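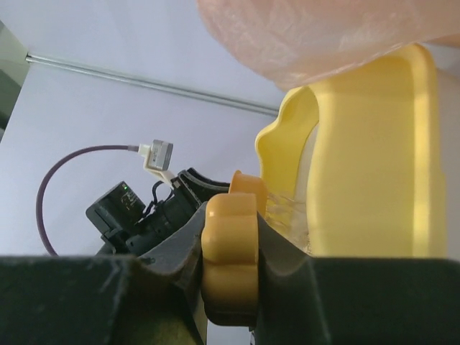
Fig. 1. Fingers closed on a flower-shaped knob, with the wrist electronics on the left.

Unit 5. Gripper and Wrist Assembly for a Home Litter-Tending Arm

These notes cover the end of the arm only. The base, the shoulder and the power supply were handled in the earlier units and are assumed to be finished and bolted down. The arm design is Brotum, the control board is the Joveo, and the build space is the Atonton shared workshop. If you are building at home, the same steps apply, but clamp the base to a bench that does not flex.

5.1 Order of assembly

Fit the wrist plate first, then the camera bracket, then the finger carriers. The finger pads go on last. The pads are curved toward the object, and it is easy to put them on backward. Close the empty gripper slowly and look at it from the side. The concave faces should point at each other.

Do not tighten the camera bracket until the fingers have been opened to full travel at least once. A bracket set too low will touch the left carrier near the end of its stroke, and the noise sounds very much like a stripped gear.

5.2 Wrist wiring

The cable that plugs in at the wrist needs a service loop. Leave the loop wide and let it pass behind the finger body, as with the purple cable in Fig. 1. A tight loop will hold through a morning of bench tests and fail in the first week of real use. After routing, rotate the wrist to both ends of its range by hand, with the motors unpowered, and watch the connector. If the plug leans at either end, add slack and repeat.

Thin signal wires should be dressed over the top of the lens housing or tied back. They must not hang in the field of view. Check this in the live picture, since a wire that looks clear from the bench can still cross a corner of the image.

The indicator light should be visible to the operator with the arm parked. Several people have mounted the module with the light facing the bench and then had no quick way to tell a dead board from a dead cable.

5.3 Grip test on rounded parts

Use a part with lobes or bumps for the first grip test. A smooth cylinder hides alignment errors. With a scalloped knob, a small twist between the pads makes the part rotate as the fingers close. Start with the current limit at 200 on the Joveo scale and raise it in small steps. Do not exceed 400 with plastic parts. If the part still slips at 400, the fault is in the pads or in the alignment, and more force will not correct it.

Record the following for each grip:
current limit setting
opening before the grip
whether the part turned
condition of both finger edges

The last entry is often skipped. It should not be. Edge damage changes where contact happens on thin objects, and a log without it is hard to use later.

5.4 Positioning at the rim

The rim of the box is the reference feature for all work in this unit. It is wide, it has a fold on the inner side, and it curves. The simplest way to use it is to place one fingertip on each side and bring the wrist down along the line between them. Move in short increments. On a curved rim the line between the tips should cross the rim squarely. If it crosses at a slant, the inner tip meets the wall before the outer tip is anywhere near the box.

Note that the rim is translucent. Under bright overhead light the edge finder on the Joveo tends to lock onto the inner fold instead of the outer edge. Lower the threshold or move the lamp.

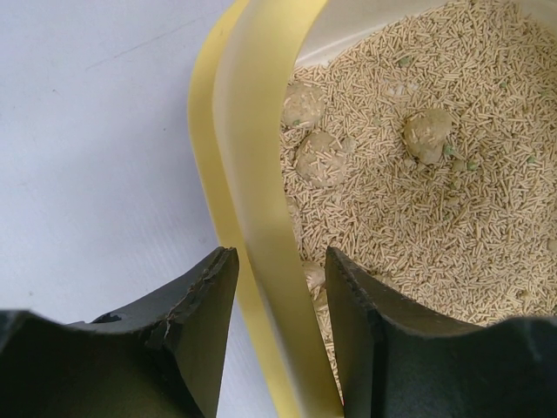
One builder from the Friday session disagreed with the rim method and asked for this to be added to the notes: the floor outside the box is a better reference than the rim, it is flat, it does not bend when you touch it, and you can measure it once and forget it.

The point is fair for height. It does not help with lateral position, and a box that is free to slide will move relative to the floor. The recommended practice is to take height from the floor and lateral position from the rim. Anyone using the floor alone should fix the box in place first.

Inspect the inner edges of the fingers before this exercise. The left finger in the view above has a chipped upper edge with splits in the black material. A finger in that state can be used for positioning practice. It should be replaced before any test in which that edge carries load.

5.5 Working over pellet litter

Pellet litter behaves differently from clay. The pellets are short rods, they lie at random angles, and they roll over each other when pushed. A fingertip lowered into the bed meets little resistance at first and then a sharp rise as the pellets lock together. Set the descent to stop on rate of change and not on a fixed force.

Clumps have loose pellets stuck to the outside. The vision step will therefore report an outline with a ragged border. Smooth the outline before computing a center. Color alone is a weak cue, with the clumps only slightly grayer than the bed around them. Texture does better. The green flecks in the litter are harmless, but they should be masked out, or they will show up as candidate targets.

Clumps near the wall are the difficult case. With the inner finger between the clump and the open bed, there is almost no room left on the rim side. Approach along the wall, not across it. A clump partly hidden by the finger should be treated as unseen, and the arm should back off and look again.

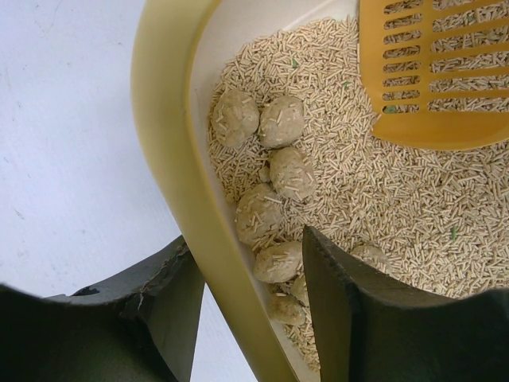 Cloutier

5.6 The scoop

A slotted scoop can be left lying on the litter between passes. The slots let pellets show through the blade, and this confuses a simple segmentation step, which may split the scoop into strips. Use the solid lip at the edge of the blade as the feature to find. The lip has no slots and gives a clean boundary against the pellets.

Before the next unit, complete one full dry cycle: park, approach the rim, lower, back off, park. Save the log as run 41 so that it sorts after the calibration files. Bring spare pads in November, when the workshop store is closed for stocktaking.

Reader comments

On 5.2, I used a right-angle plug and had no trouble with lean, but it took up the space where the bracket screw goes. Check clearance before ordering.

Does the limit of 400 apply to the foam pads as well? Mine flatten long before that.

Reply: No. Foam pads should stay at 200.

The floor reference works well for me too. I taped the box down – two strips on the outside – and have not had to recalibrate.

Atonton Shared Workshop – course handouts may be copied for class use – contact the front desk – back to top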